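Fuvthorpe Basketball Club

Fuvthorpe Basketball Club is an amateur basketball club based in the mill town of Fuvthorpe, and one of the oldest members of the Wilham Valley League. The club plays in green and white, and its home games are held at the Schumacher Hall, a snug old brick gymnasium with seats for 600 people and, on a good night, a fair few more standing along the back wall.

History

The club grew out of a winter pastime among workers at the Storkico thread mill, who hung a pair of hoops in the packing shed and played there in the evenings after their shifts. Those early games were friendly and rather rough, and the rules seem to have changed from week to week. In time the mill lent the players a proper floor, and a team was entered in the league under the mill's name. When the mill closed, the players kept the team going as a town club and took the name it carries today.

The move to the Schumacher Hall was completed on 2000-11-04, with an opening game against Wilham that the home side won in overtime. It is still fondly remembered in the town – not least for the scoreboard, which stopped working before halftime and had to be replaced by chalk and a blackboard.

Rivalry with Wilham

The two clubs have met 205 times in league play, and Fuvthorpe has won 84 of those games. The spring meeting, held each April, is the best attended game of the season and is followed by a shared supper.
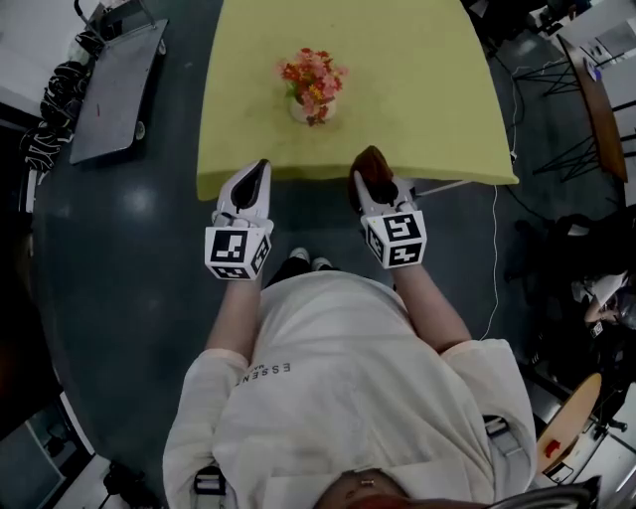
Standing at the table, seen from above.

Youth teams

Fuvthorpe runs teams for boys and girls from the age of eight, along with a Saturday morning group for beginners of any age. Many of the senior players came up through these teams, and several have gone on to coach them.

See also
Wilham Valley League
Schumacher Hall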